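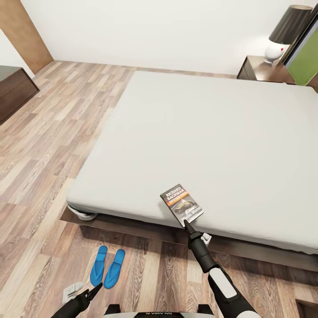

Asked by trirnness_parent in Simulation and Training Data
Edited once, in November · 2 answers

Bedroom pickup task: the book grasp keeps going wrong in my recordings. Keep the bad runs or toss them?

Hello everyone, and thank you in advance for reading, I know this got long. I'm collecting demonstrations in simulation for a two-armed bedroom pickup task, driving both arms myself through the Joka teleop bridge. The robot stands beside the bed, takes the paperback off the mattress with the right gripper, and then deals with the blue flip-flops on the floor with the left. I picked the room from the stock set because it looked like an ordinary place where somebody had left a few things lying about, and I've grown rather fond of it.

My trouble is the book. It lies flat near the front edge of the mattress, tilted a bit, and I come at it along its lower edge with the fingertips. In maybe one run out of three the fingers touch the book and just push it farther up the sheet. Then I have to back off, come in again, and usually get it on the second or third try. The flip-flops give me almost no grief at all.

My target is 900 episodes and I have around 100 so far. My first policy trained on those does a very faithful impression of my fumbling — it nudges the book, backs off, nudges it again, and sometimes never gets past that. So, two things I'd love help with. Should I throw out every episode with a missed grasp in it? And is there a better way to pick up something thin and flat in the first place? I did try raising the friction on the cover, and it helped a little, but I'd hate to end up with a book made of sandpaper.

Answer 1 · marked as accepted

Welcome, and please don't throw them out just yet! I did exactly that on a tabletop set a while back and was sorry for it, so let me save you the heartache.

A run where you miss, back off, and then get the book teaches recovery, and your policy is going to need recovery sooner or later. What hurts is having so much of it. If a third of your episodes show nudging as the normal way to begin, then nudging is what you'll get. I'd sort what you have into clean, recovered, and failed. Keep all the clean ones, keep a modest share of the recovered ones, and leave the failed ones out of training (but on disk, you may want them later for a success detector). If your recorder lets you mark segments, trim the first bad push and start the episode from the moment you back off. Nørgaard has a segment tool for this. It's clunky, but it works once you get used to the shortcuts.

On the grasp itself, you have something nice going for you, which is that the bottom of the book is right at the rim of the mattress. Use that. Rest the open fingers lightly on the cover and drag the book toward you until a couple of inches hang over the side, then stop, bring one finger under and one over, and close. People pick a playing card off a table the same way. Go slowly on the drag, and pause for about half a second before you close so that the two stages look different in the data. I'd put the friction back to its default while you're at it.

One more thing and then I'll hush. Vary the book's angle and its distance from the rim every 5 episodes or so. If it always starts in the same spot, the policy can memorize the reach and you won't find out until you move it.

Comment from the asker: Oh, this is wonderful, thank you. I tried the drag for an hour last night and it already feels so much calmer. Does the same trick apply if the book starts in the middle of the bed?

Reply: Up to a point — the drag just gets long, and you'll want to check your reach. I'd leave the middle of the bed for a later batch.

Answer 2

Check your mattress collision mesh. In the Soscombe rooms the soft furniture used to ship with a collision shape slightly higher than what you see, so your fingers hit the invisible part before they can get down to the book. Turn on the collision overlay and look. If there's a gap, fix that before recording any more. Otherwise I agree with the above, except I would delete the failed ones, disk space isn't free.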